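Two days in Prolcombe, and I still want to go back

So I finally made it to Prolcombe in February, after putting it off for years, and I had way more fun than I expected for such a small town. I took the slow train in, got off with 13 other people, and was eating soup by noon. The old town sits on a hill and the streets are steep, so please bring decent shoes (I did not, and my heels paid for it).
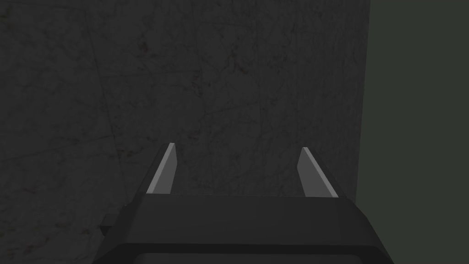
Dark gray, with veins running all over it.

My first stop was the Mazurek, the covered market just below the hill. Go before 10 in the morning if you can! The cheese stalls sell out early, and the bread lady starts packing up whenever she feels like it. I had a warm cheese roll with plum jam and then, fine, a second one.

From there I walked along the river to Cedus, the old mill district. It's mostly little workshops and cafes now, and you can wander the lanes for a whole afternoon without spending a cent.

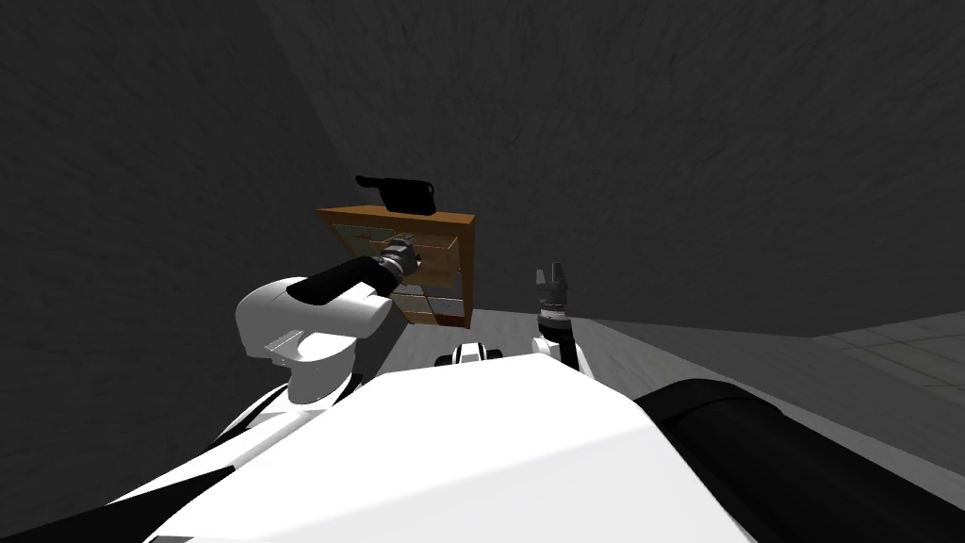
I stayed until the lights came on along the water, then climbed back up to my guesthouse, which took 20 minutes and all of my dignity. Miłosz Duda, who runs the place, had left a pot of tea on the landing and a hand-drawn map of his favorite bakeries. I tried two of them the next day and he was right about both.

A few of you messaged me about getting around, so let me stick that in before I forget.

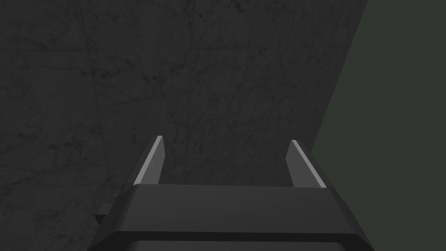
Do you need a car in Prolcombe?
I'd leave it at home. Parking on the hill is a pain, and bus 15 goes from the station to the market and on to Cedus all day long.

On day two I took the footpath up to Costent, the ruined fort above the town. It was windy enough to steal my hat (bye, hat), but the view over the rooftops was worth it, and I had the whole wall to myself for a good long while.

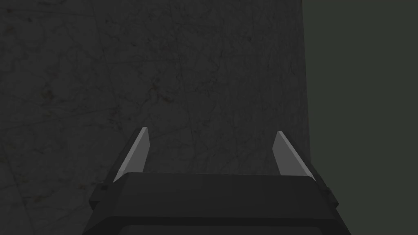

Another look at the dark gray surface.

Next time I want to come in summer, when the ferry is running and you can swim below the mill. If you know a good place for dinner near the station, leave me a comment, because I ended up eating crackers on the platform!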